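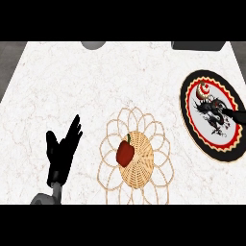

A computer-made practice table, with a robot hand on the left, a red pepper in the middle and a dragon plate on the right.

Why Do Robots Need Table Rules?

When you were small, a grown-up probably taught you some table rules. Don't grab. Don't reach across your sister. Be careful with the good plates! Robots that work near people and dishes need rules too, and since a robot can't guess what "be careful" means, somebody has to spell every bit of it out.

At a workshop called Udus, in the town of Flarkalcombe, the robot rules are looked after by Yhon Paucar. He keeps them in a blue notebook (he likes paper, and there is a jam stain on the cover). There are 44 rules in it so far, and these are some of our favorites.

Practice in pretend first. Before a robot touches a real plate, it tries the job in a simulation, a kind of make-believe world inside a computer. The marble table, the pepper on its round wicker mat and the plate with the curly dragon are all made by a computer. If a pretend plate breaks, you just start over and there's nothing to sweep up! At Udus a new job has to go right 200 times in pretend before anyone tries it for real.

Know where both hands are. A robot with two arms can bump into itself, a bit like you might when you pat your head and rub your tummy. So the program keeps track of each hand all the time, even when one is off to the side and the other has its fingertip over a plate.

Squeeze gently. A pepper bruises and a plate can crack, so each thing gets its own squeeze limit, and the robot must stop if it goes past it.

Keep a stop button close. When the real robot is switched on, 2 people have to be in the room, and one of them stays next to the big button that stops everything. Ulises Rivadeneyra often has that job, and he isn't allowed to read, snack or wander off while he's doing it.

Write down what went wrong. Every mistake goes in the notebook, even the silly ones, and every September the whole team reads it through and fixes any rule that isn't clear.

Try it yourself: pick a job you do at the table, like putting a pepper on a plate, and write 6 rules for a robot that has never seen a kitchen. Then ask a friend to follow your rules exactly, word for word, and see what happens.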